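3.2 Collecting the demonstrations

We showed the robot everything by remote control. I did the first batch myself, and then Suleiman Aliyu took over once it became obvious that he was a lot better at it than I was (my early runs are full of little pauses where I forgot which way the wrist turns). In the end we kept 520 demonstrations from 2 operators, and all of them were recorded at our Wongate bench with the same arm, the same gripper and the same controller settings.

The task is called Fellel in our code, so I'll call it that too. The operator picks a piece of play food off the table and puts it in a container. Sometimes the container is the shopping basket, sometimes it's the pot, and the instruction is typed in before the run starts. That sounds easy, and for a person it is! Through a controller it gets fiddly fast, mostly because the pieces are small and like to roll, and because you're judging depth from a wrist view while your own fingers are in the way.

We went back and forth on how messy the table should be. Ilse Lenz wanted clean layouts with one target and lots of space, and I wanted clutter from day one. We settled on clutter, with the pieces allowed to touch each other and the containers, and I'm glad we did – the policies in Section 4 that learned from tidy pilot data went to bits as soon as two vegetables were side by side. Figure 3 shows the kind of layout an operator has to work with.
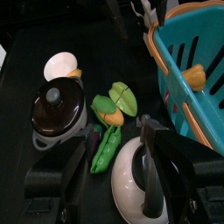 Figure 3. Wrist view from a Fellel layout, with the corn and pea pod close together between the gripper fingers and the basket at upper right.

Notice how much the fingers hide. The eggplant is partly behind the left one, and a good part of the kettle is covered by the prong on the right. An operator who wants the eggplant has to move the wrist first and look again, and we told both operators to do exactly that and to leave the looking in the recording. In our pilot we had trimmed those bits out as wasted time, which was a mistake. The robot then never learned to look, and it would close its fingers on whatever was nearest.

We also tried guiding the arm by hand for a while, using a setup Friederike Baumgart had built for her Hijazi study. Grasping felt much nicer that way, I'll admit, and the motions came out smoother. The trouble was the wrist view, where the operator's hand kept turning up next to the gripper. A policy that has only ever seen a hand in the picture doesn't know what to do without one, so we dropped the idea after 20 runs and none of them are in the training set.

Failed grasps stayed in if the operator recovered within the same run. If a piece left the table we stopped, threw the run away and laid the table out again. Ottmar Bauerfeind went through the kept runs afterward and marked the moment of each grasp and each release – slow work, and the timing results in Section 5 depend on it completely.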